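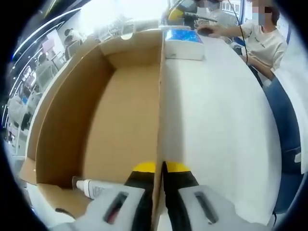
Plullbridge Parcels Project: how we're getting on
To: Pao-chu Ho, Chou Fund
From: Szu-yu Yang
19/10/2021

Hello Pao-chu,

You asked for something short and readable this time, so I've left the spreadsheet to Ka-ming (he'll send it separately, with the receipts) and I'm just going to tell you how the packing has gone since we last wrote.

The big news is that we've sent 252 boxes! The target for the whole grant is 494, so we're a little past halfway, and I'm much happier than I was when I wrote to you in the summer and we were still arguing about tape. Most of them went to households in Drildale, and the rest to Kumbridge, where the list has grown faster than any of us expected. Kwok-wai has been keeping both lists and he's already moved a few Kumbridge names into the next batch so that the van isn't going over there half full.

We pack on the long white table now. It wipes down quickly and a box can sit open on it with room left beside it for whatever is going in. Everybody wears a mask in the packing room and we've kept the sessions small, five people at most, which does slow us down a bit but it's been pleasant, and people chat more than they did when the room was heaving.

The boxes themselves: we've gone over to the plain brown cardboard ones with the hand-hole at the end. You may remember the first lot had no holes at all and Yao-tsung was carrying them up three flights hugged to his chest. These are so much better. They arrive flat, we fold and tape the bottom, and then the flaps stay up or out until the very last thing is in. One grumble is that small things roll. A little bottle laid on its side will travel the whole length of the box on the drive over, so bottles now go in last, upright in a corner, with a tea towel wedged against them. I'd like to buy some cardboard inserts for this. Kwok-wai thinks we can cut up the damaged boxes and do it for nothing, and he's probably right, so we're trying his way first.

What goes in hasn't changed much from the list you approved. Toiletries, a few first aid bits, washing powder, tea, something sweet, and the printed sheet with our phone number on. We dropped the shower caps (not one person wanted them) and put in a second bar of soap. Several families in Drildale asked for plasters in children's sizes and we've added those from this month.

Money, briefly. You gave us 3000 pounds for boxes, contents and petrol. Contents are running slightly under what we planned and petrol slightly over, and Ka-ming reckons the two more or less cancel out. The full sums are in his spreadsheet. I would like your permission to move a small amount from "printing" to "petrol", as we've got enough sheets printed to last until the end and I can't think what else we would print.

Two things that haven't gone well. The first is storage. The cupboard we were promised at Plullbridge is damp along the back wall and we lost a stack of flat boxes to it before we noticed. Everything is now on a pallet in the corridor, and the building manager has been very patient, but it can't stay there all winter. The second is that we were slow ringing people back in the first weeks. Yao-tsung has taken over the phone and it's a lot better, though there are still a few messages from early October that I want to go through myself.

Between now and the next report we're going to finish the Kumbridge list, try out the home-made inserts on one batch, and find somewhere dry. If you know of anyone with a spare lock-up, even a small one, please do pass on my number.

And come and see us if you can! You'd be very welcome to pack a box or two, and there's always tea on afterwards in the kitchen across the corridor. Just let me know beforehand so I can keep a place for you in the session.

All the best, and thank you again from all of us,

Szu-yu

P.S. Ka-ming says the spreadsheet has two tabs and the second one is the one you want.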